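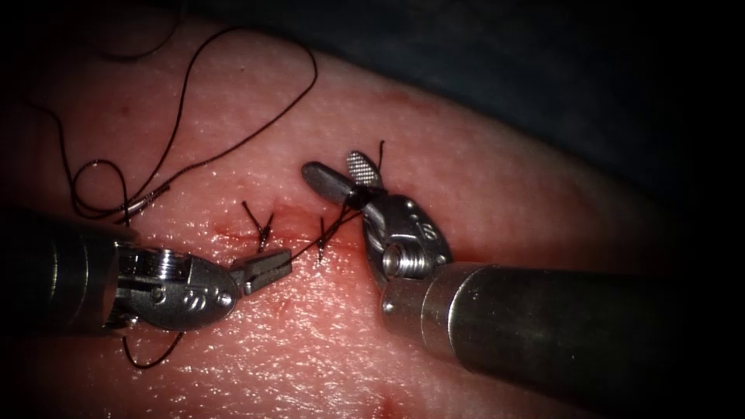
파라스키바 몰도반 씨는 찢어진 양가죽 외투를 받으면 바늘을 잡기 전에 먼저 등불을 가까이 가져옵니다. 포다우 마을에서 그녀는 오래된 외투를 고치는 사람으로 알려져 있고, 저는 겨울에 두 번 그 집을 찾아가서 이야기를 들었습니다. 옷을 고치는 일에 대해서 듣고 나면 꿰맨 자리를 보는 눈이 조금 달라집니다. 젖은 조직의 짧은 절개선 위에 검은 실로 매듭지은 두 땀을 보아도, 저는 이제 땀과 땀 사이의 거리와 매듭이 놓인 자리를 먼저 봅니다. 몰도반 씨도 손님의 외투에서 그 두 가지를 제일 먼저 확인한다고 했습니다. "거리가 고르면 서두르지 않은 사람이 한 것이고, 매듭이 상처 바로 위에 있으면 배우다가 그만둔 사람이 한 것입니다." 그녀는 이 말을 하면서 웃지 않았습니다.

처음 방문한 날 그녀는 부엌에서 일하고 있었습니다. 작업실은 따로 있지만 겨울에는 난로가 있는 부엌을 더 좋아한다고 했습니다. 식탁의 반은 외투가 차지하고 나머지 반에는 빵과 자두 잼이 있었습니다. 저는 가죽에 잼이 묻을까 봐 접시를 계속 제 쪽으로 당겼습니다. 그녀는 그것을 보고 "가죽은 잼보다 나쁜 것도 많이 견뎠어요." 하고 말했습니다.

외투는 소매 없는 옛날식 양가죽 조끼였고, 겉에 꽃 자수가 있었습니다. 주인의 할머니가 결혼할 때 입은 옷이라고 합니다. 겨드랑이 밑이 한 뼘쯤 찢어졌는데, 예전에 누가 굵은 나일론 실로 급하게 꿰매 놓았습니다. 몰도반 씨에게는 찢어진 자리보다 그 나일론 실이 더 큰 문제였습니다. "나일론은 가죽보다 강합니다. 그러면 다음에는 실이 끊어지지 않고 가죽이 찢어져요. 고친 것이 원래 옷보다 강하면 안 됩니다. 저는 이것을 어머니한테서 배웠고, 어머니는 한 번 크게 실수한 다음에 배웠습니다."

어떤 실수였는지 물었더니 대답이 길었습니다. 어머니는 이웃 마을 신부님의 외투를 맡은 적이 있습니다. 튼튼하게 해 드리고 싶어서 구두 고치는 사람이 쓰는 실로 아주 촘촘하게 꿰맸습니다. 그런데 구멍이 너무 많아서 가죽이 우표 가장자리처럼 되었고, 신부님이 마차에 올라갈 때 등 쪽이 그대로 열렸습니다. 신부님은 화를 내지 않았지만 어머니는 그 마을에 한동안 가지 않았다고 합니다. "그래서 우리 집에서는 촘촘하다는 말이 칭찬이 아니에요."

그녀가 쓰는 것은 삼실입니다. 실에 밀랍을 먹이는 과정은 제가 직접 보았습니다. 밀랍 덩어리 위로 실을 세 번 당기고, 손가락 사이에서 따뜻해질 때까지 문지릅니다. 밀랍은 '블라드'라는 이름으로 파는 것을 쓰는데, 포장이 촌스럽다고 불평하면서도 다른 것으로 바꾸지는 않습니다. 바늘은 끝이 세모난 가죽 바늘과 끝이 둥근 바늘, 이렇게 두 종류를 씁니다. 오래된 가죽에는 둥근 바늘로 옛날 구멍을 다시 찾아서 들어갑니다. 이미 있는 구멍을 쓰면 새 구멍을 낼 필요가 없습니다. 저는 한 번 해 보겠다고 했다가 첫 구멍을 찾는 데에 차가 다 식었습니다.

"눈으로 찾으려고 하니까 그렇지요." 그녀는 제 손에서 바늘을 가져갔습니다. "바늘 끝을 가죽 위에서 천천히 끌고 가면 어디에서 살짝 내려앉는 느낌이 있어요. 거기예요."

두 번째로 갔을 때는 제자인 오아나 로만 씨도 있었습니다. 로만 씨는 원래 도시에서 커튼을 만드는 회사 '제마센트'에 다녔습니다. 그곳에서는 하루 종일 똑바른 선만 박았고, 길이가 긴 것 말고는 어려운 것이 없었다고 합니다. 그녀가 몰도반 씨를 만난 것은 결혼식에서였습니다. 로만 씨가 입은 조끼의 안쪽 단을 몰도반 씨가 말없이 뒤집어 보았고, 그것이 첫인사였습니다. "저는 기분이 조금 나빴어요." 로만 씨는 말했습니다. "그런데 집에 와서 저도 뒤집어 보았더니, 그분이 무엇을 보셨는지 알겠더라고요. 한쪽은 손으로 하고 다른 쪽은 기계로 했는데, 저는 입고 다니면서도 몰랐어요."

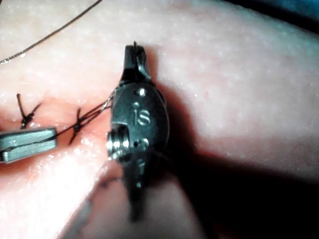
로만 씨가 배우기 시작한 첫해에는 외투를 만질 수 없었습니다. 그녀는 자투리 가죽만 꿰맸고, 저녁이 되면 몰도반 씨가 그것을 모두 풀었습니다. 저는 그 이야기를 듣고 좀 가혹하다고 생각했습니다. 하지만 두 사람의 설명은 달랐습니다. 풀어 보아야 실이 가죽 속에서 어떻게 지나갔는지 알 수 있고, 풀기 어려운 바느질은 나중에 고칠 사람을 힘들게 한다는 것입니다. 몰도반 씨는 자기가 고친 옷을 언젠가 다른 사람이 다시 고칠 거라고 늘 생각합니다. 그래서 시작하는 매듭을 안쪽 털 속에 숨기지만, 손가락으로 더듬으면 만져질 정도로는 남겨 둡니다.

"숨기는 것하고 없애는 것은 다르지요." 로만 씨가 말했고, 몰도반 씨는 바늘을 입에 물고 있어서 고개만 끄덕였습니다.

돈 이야기도 했습니다. 이 부분을 글에 넣어도 되는지 물었더니 몰도반 씨는 괜찮다고 했습니다. 작은 수선은 달걀이나 장작으로 받을 때도 있습니다. 큰 외투는 자수까지 손을 대면 500레이를 받습니다. 멀리서 온 손님들은 이 값이 싸다고 하고, 마을 사람들은 비싸다고 합니다. 코스민 보그단 씨는 마을 사람 쪽입니다. 그는 양을 키우는 사람이고, 인터뷰 중간에 문을 두드리지 않고 들어와서 난로 옆에 앉았습니다. 무릎에는 자기 외투가 있었습니다. "500이면 저는 새끼 양을 한 마리 더 삽니다." 그가 말하자 몰도반 씨는 "그럼 그 양을 입고 다니세요." 하고 대답했습니다. 그래도 외투는 받아서 의자 위에 걸어 놓았습니다.

보그단 씨의 외투는 자수가 없는 일할 때 입는 옷이었습니다. 저는 이런 옷에 대해서는 물어볼 생각을 하지 못했습니다. 그런데 몰도반 씨는 이런 옷이 더 재미있다고 합니다. 박물관에 있는 것은 대개 결혼식 옷이고, 일하는 옷은 다 닳을 때까지 입다가 개집에 깔아 주기 때문에 남는 것이 별로 없습니다. 이 외투의 왼쪽 어깨에는 서로 다른 사람이 고친 자국이 세 군데 있었습니다. 하나는 몰도반 씨의 것이고, 하나는 그녀의 어머니 것이고, 나머지 하나는 누구 것인지 모릅니다. 모르는 사람의 바느질은 왼쪽으로 기울어져 있었습니다. "왼손잡이였을 거예요. 우리 마을에 왼손으로 꿰매는 사람이 있었다는 말은 못 들었는데." 보그단 씨는 자기 할아버지가 산에서 직접 꿰맸을 거라고 했습니다. 그 할아버지가 왼손잡이였는지는 기억하지 못했습니다.

제가 한국어로 이 글을 쓴다고 했을 때 두 사람은 한국에도 이런 옷이 있는지 궁금해했습니다. 저는 누비옷에 대해서 아는 만큼 설명했습니다. 천 사이에 솜을 넣고 줄을 맞추어 촘촘히 꿰맨다고 하니까 몰도반 씨의 표정이 바뀌었습니다. '촘촘히'라는 말 때문이었습니다. 그래서 저는 그 옷은 가죽이 아니고 천이라고 급하게 덧붙였습니다. 로만 씨가 휴대전화로 누비저고리 사진을 찾아서 보여 드렸더니, 몰도반 씨는 안경을 바꾸어 쓰고 한참 보았습니다. 그리고 안쪽 사진은 없는지 물었습니다. 안쪽 사진은 찾지 못했습니다.

영국 워딤브리지에 사는 라에드 아와드 씨와도 전화로 이야기했습니다. 그는 오래된 가죽옷을 모으는 사람이고, 포다우로 외투를 여러 벌 보냈습니다. 처음에 그는 고친 자리가 전혀 보이지 않게 해 달라고 부탁했다고 합니다. 돌아온 소포를 열었더니 고친 자리가 보였습니다. 색은 잘 맞았지만 빛을 비스듬히 비추면 선이 나타났습니다. "편지도 한 장 들어 있었습니다. 보이지 않게 하려면 가죽을 뒤에서 풀로 붙여야 하는데, 풀은 10년이 지나면 딱딱해진다고 쓰여 있었어요. 그래서 어느 쪽을 원하는지 다시 알려 달라고 했습니다. 저는 그대로 두기로 했습니다." 그는 지금도 그 외투를 겨울마다 꺼내 입습니다.

몰도반 씨는 눈이 전보다 나빠져서 검은 가죽은 낮에만 만집니다. 자수는 이제 대부분 로만 씨가 합니다. 로만 씨는 2월에 포다우로 이사할 계획이고, 빈집을 하나 보아 두었습니다. 지붕은 괜찮은데 우물이 문제라고 합니다. 제가 제자가 더 올 것 같으냐고 묻자 몰도반 씨는 로디카 부쿠르라는 이웃집 아이 이야기를 했습니다. 아이는 학교가 끝나면 와서 실에 밀랍을 먹여 주고 빵을 먹고 갑니다. 아직 바늘은 만져 보지 않았습니다. "제자라고 하면 도망갈 거예요. 그냥 빵을 먹으러 오는 아이예요."

제가 떠날 때 그녀는 제 코트의 단추를 하나 가리켰습니다. 실이 느슨해져 있었습니다. 저는 집에 가서 달겠다고 했지만 그녀는 벌써 바늘에 실을 꿰고 있었고, 보그단 씨는 제 외투는 언제 해 주느냐고 난로 옆에서 물었습니다. 목요일까지 기다리라는 대답이 돌아왔습니다.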